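Visit to the Ginting dye works, Zidthorpe
21/11/2011

We left Cerov at seven and reached Zidthorpe a little before nine, which gave us time for coffee at the bus station. Our guild had 20 places on the tour and filled all of them. Pádraig Buckley drove the second van and took the spinning wheels home for two members who had been at the weekend fair.

The works sits behind the old grain store, on the side of the river away from town. Ginting has dyed wool and linen there for 31 years. Qistina Ginting met us at the gate, handed out rubber boots, and took us straight to the water room. The river water is hard, so everything used in the vats goes through softening tanks first. She said most of their early trouble with madder came down to water. Their reds turned brown, and they blamed the root for two seasons before they had the water tested.

From there we went to the vat hall. It is one long room with drains down the middle and a smell that stays in your coat. The indigo vats are at the far end, sunk into the floor and covered with lids. Kamarul Ginting lifted one so we could see the bronze skin on top, then dipped a skein of plain white wool. It came up yellow-green and went blue while he held it, starting at the outside of the skein. He gave it 3 dips, with a rest in the air between each one. Several of us have been dipping only once and leaving the wool in longer — he told us that gives a color that rubs off.

Qistina does not use iron with any yarn meant for knitting, as it makes the wool harsh. For weaving yarn she allows a little at the end of the bath. I wrote down her alum amounts and will bring them to the January meeting.

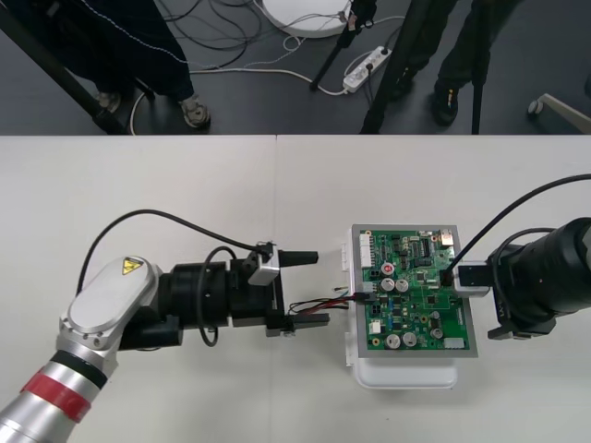
The white table, with the two arms at work over it.

Lunch was soup and flatbread in the packing room. Cecilia Wumbei had brought samples from her own garden dyeing, mostly weld and onion skin, and Kamarul looked through them with her. He thought the weld was good and the onion skin would fade within a year in a sunny window.

The afternoon was the drying loft and the shop. The loft has slatted walls on two sides and room for 1000 skeins when the poles are full. On a damp day drying takes until the next evening. They tried a heated room once and gave it up on account of the felting.

The shop is small and takes cash only. Seconds are in the baskets by the door and are worth going through. Ikhsan Ong found enough matching gray-green linen for a full set of towels. I bought two skeins of the darkest blue and a bag of chopped madder.

Parking is tight, and larger vans should use the lot by the grain store. The stairs to the loft are steep and have a rail on one side only. Group tours have to be booked by phone.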